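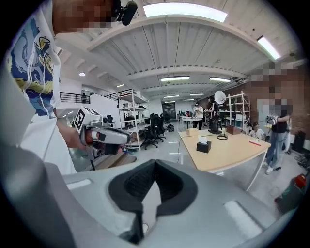 レリコ(Lerico)施設管理室より、ウォスターソープ棟1階ホールの棚、照明および中二階の取り扱いについてお知らせいたします。全館掲示と同じ内容を、順に投稿いたします。ご利用の各団体におかれましては、最後までお目通しくださいますようお願い申し上げます。

対象となる範囲は、1階ホールの床面、間仕切り壁の手前にある白い金属製の棚、ならびに中二階です。搬入口と外部倉庫は別の取り扱いとなりますので、従来の利用規程をご参照ください。

新しい取り扱いは1月18日の開館時から適用いたします。すでに承認済みの利用申請を改めて提出していただく必要はありません。

【棚について】
棚は共用です。特定の団体が段を専有することはできません。昨年9月の利用者連絡会で、同じ箱が長期間置かれたままになっているとのご指摘を複数いただき、置き方を見直すことといたしました。

棚に置く箱には、団体名、内容物、引き取り予定日を記した札を付けてください。札は受付でお渡ししています。手書きで差し支えありませんが、鉛筆での記入はご遠慮ください。

札は通路側から読める向きに付けてください。箱を重ねる場合は、下の箱の札が隠れないようにお願いいたします。ふたの上にのみ札を貼ったものは、受付で貼り直しをお願いすることがあります。

先般の点検では、札のない品が41点ありました。うち持ち主の判明したものは返却を終えています。残りは受付奥の保管庫に移し、一覧を受付に備え付けました。お心当たりのある方は、品名と置いた時期をお知らせください。

点検の際に多く見受けられたのは、延長コード、巻いたままの養生シート、中身の異なる空き箱でした。空き箱は札の有無を問わず棚に置くことができません。畳んだうえでお持ち帰りください。

段の使い分けは次のとおりです。重い箱は下段へ、日常的に出し入れする品は中段へ、軽くかさばる品は上段へ。上段に置く際は備え付けの踏み台を使用し、台車や箱を足場にしないでください。

こまごまとした品は、必ず箱または袋にまとめてから置いてください。ねじ、結束バンド、電池などを段に直接置くことは認めておりません。電池は端子を覆ったうえで、他の品と分けてください。

飲食物、可燃性の溶剤、塗料は棚に置けません。塗料の一時保管が必要な場合は、施設管理室(内線3847)へ事前にご相談ください。受付窓口では承っておりません。

棚の位置は動かさないでください。床の清掃などでやむを得ず移動が必要な場合は、職員が行います。

【床と板材について】
床に木の板を敷いて作業をされる場合は、敷く前に板の裏面を拭いてください。細かな砂が付いたまま引きずると、床に筋状の傷が残ります。板の移動は持ち上げて行ってください。

使い終えた板を壁に立て掛けたままにしないでください。返却場所は搬入口横の平置き棚です。欠けやささくれに気付かれた場合は、欠けた面を上にして置き、受付にひと声お掛けください。

板の貸し出しは当日限りです。翌日も続けてご利用の場合も、いったん返却の手続きをお願いいたします。

コード類を床に這わせる場合は、通路を横切らない経路を選んでください。横切らざるを得ないときはコードカバーを使用してください。カバーの貸し出しは無料です。粘着テープのみでの固定は、はがした跡が残るため認めておりません。

【照明について】
ホールの天井灯は、手前側と奥側で点灯区画が分かれています。奥側を使用しない時間帯は、奥側の区画を消灯してください。操作盤は受付にあり、利用者ご自身で操作していただけます。

長方形の蛍光灯器具は、梁に沿って複数の区画にまたがって設置されています。明るさの差やちらつきに気付かれた場合は、位置を受付にお伝えください。「入口から見て右手前」といったお伝え方で十分です。

管の交換は職員が行います。脚立を持ち込んでの交換、器具への反射板や布の取り付けはお控えください。梁への吊り下げも同様です。過去に横断幕を吊られた例がありますが、現在は許可しておりません。

天井の白い波形パネルは、溝の部分にほこりがたまりやすい形状です。年に一度の高所清掃の期間中は、1階ホールを終日閉鎖いたします。期間は決まり次第、本アカウントと受付掲示でお知らせします。

清掃期間中は、棚の品もすべて移動の対象となります。札のある品は職員が順序を変えずに移し、清掃後に戻します。壊れやすい品は、前日までにお引き取りください。

【中二階について】
黒い金属製の手すりには、物を掛けたり、立て掛けたりしないでください。上着、かばん、傘も含みます。下の通路を人が通ります。

手すり越しに物を受け渡すことも禁止しております。少量の品であっても階段をご利用ください。大きな品を上げ下ろしされる場合は、利用日の前々日までに施設管理室へお申し出ください。

中二階での通話は、下のホールによく響きます。長い通話は階段室か屋外でお願いいたします。

【よくいただくご質問】
棚に置ける期間についてお問い合わせが続いております。引き取り予定日は、札を付けた日から最長で13日後までといたします。延長は一回に限り、受付で札を書き換えることで可能です。

予定日を過ぎた品は、札の団体名あてにご連絡したうえで保管庫へ移します。ご連絡がつかない場合も、直ちに処分することはありません。処分の手順は利用規程の別表に定めています。

ルーンデール(Lurndale)棟の利用団体が、ウォスターソープ棟の棚を使えるかとのご質問をいただきました。当日ホールを予約されている場合に限り可能です。札には棟名も併せてご記入ください。

札の様式を自団体で作成してもよいかとのお尋ねもありました。必要事項がそろっていれば結構です。ただし、色は白に限ります。黄色の札は職員が点検済みの品に用いております。

貴重品の保管については、当施設では責任を負いかねます。棚には錠がありません。鍵付きロッカーはルーンデール棟の地下にあり、受付で申し込めます。

今回の見直しにあたり、利用者アンケートには230件を超えるご回答を頂戴しました。いただいたご意見のうち、棚の増設については、床面の避難経路との調整が済んでいないため、現時点では見送っております。

中二階の下に掲示板を設けてほしいとのご要望は、間仕切り壁への取り付け方法を確認しているところです。壁への画びょう、両面テープの使用は、引き続きご遠慮ください。

集計結果は受付で閲覧できます。自由記述の欄は、団体が特定される記載を除いたうえで掲載しました。複写をご希望の場合は、閲覧票にご記入ください。

【退出時の確認】
床の板とコードカバーの返却、棚の札の向き、奥側照明の消灯、ごみの持ち帰りをご確認ください。確認票は受付の箱にお入れください。署名は代表の方お一人で結構です。

本件に関するお問い合わせは、施設管理室(前掲の内線)または受付窓口で承ります。本アカウントへの返信には個別にお答えしておりません。ご了承ください。

追記:踏み台の置き場所についてご質問がありました。踏み台は受付脇にあります。ご使用後は同じ場所へお戻しください。

関連する投稿
・ウォスターソープ棟 搬入口の開閉時間の変更について
・ルーンデール棟 地下ロッカーの利用申込方法
・ホロフコ(Holovko)会議室の机・椅子の配置と原状復帰のお願い
・保管庫でお預かりしている品の一覧(受付掲示分)
・コードカバーおよび台車の貸し出しについて
・利用規程 別表の改定箇所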